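Kitting cell on wooden puzzle line, effect on bench staff

Forum > Production and Assembly > Small parts handling
5 replies

benchend_6
Posted December 17, 2022

We pack wooden block puzzles at Purkavcombe. Until April all kitting was done by hand: pieces out of the bulk bins, into a tray, tray to the packer. We now have one arm from Vuletti with a two-finger gripper and a wrist camera, doing the tray stage on the light wood sets. The dark sets are still manual.

Rate is 30 trays an hour on the arm. A practised person does more than that for the first part of a shift and less by the end of it. What I want to know is how other sites have written the job description for the person beside the cell. Ours still says "kitter", and the work is now clearing faults, topping up pieces and checking notches. The grade has not moved.

sloped_rim
Re: Kitting cell on wooden puzzle line

We had the same with a Trekus cell on drawer fittings. The job title stayed put for a year. What shifted it was the fault log. We recorded every stop with the time, the cause and who cleared it. After 659 entries it was plain that the operator was doing first-line maintenance, and the grade was argued on that basis. Start the log now if you have not.

Separate question: are your trays glossy? Ours gave the camera trouble under overhead strip lights.

benchend_6
Re: Kitting cell on wooden puzzle line

Glossy, yes. Pale plastic. Glare is our most common logged cause, followed by a piece lying at an angle against its neighbours so that the fingers have no clean side to close on. Both are cleared by hand in a few seconds, but you have to be standing there. Management counts that as idle time.

tallysheet
Re: Kitting cell on wooden puzzle line

I would disagree with calling it maintenance. Straightening a piece in a tray is the old job done less often. If you claim a higher grade on that, the first thing the other side will do is pay for matt trays and a diffuser, and the claim goes with the glare. Base it on the inspection work. Rejecting a badly cut notch takes judgement and the arm is not doing it.

sloped_rim
Re: Kitting cell on wooden puzzle line

Partly agree about the trays. Matt ones cut our camera stops by a good margin. They did nothing for leaning pieces. Somebody also has to decide whether to nudge the piece, retry or pull the tray, and at our place that decision needed a sign-off on the pendant, with training behind it. That is a different job from filling trays.

zed_fixtures
Re: Kitting cell on wooden puzzle line

I was at Zacharopoulos when they put in a similar cell. Grade was settled fairly quickly. The bigger complaint was rotation. With everything by hand, people swapped stations when their wrists had had enough. Afterwards one trained person stayed at the cell all shift and the rest did nothing but packing. Sore wrists went down at the cell and up at packing. We ended up training 6 people on it and changing over every two hours, and it should have been in the plan from the start.

Also check how they quote the rate. Ours was measured on 100 trays with an engineer present.

benchend_6
Re: Kitting cell on wooden puzzle line

Rotation is a fair point and we have the same pattern, with two trained out of the whole bench. I will put both in: inspection as tallysheet says, and the log for the stops. Wrist view from the cell attached for the tray question.

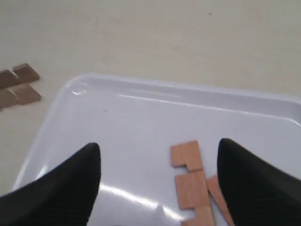
Light set in the tray, glare on the tray floor, one piece at an angle by the right finger. Dark pieces on the table at left.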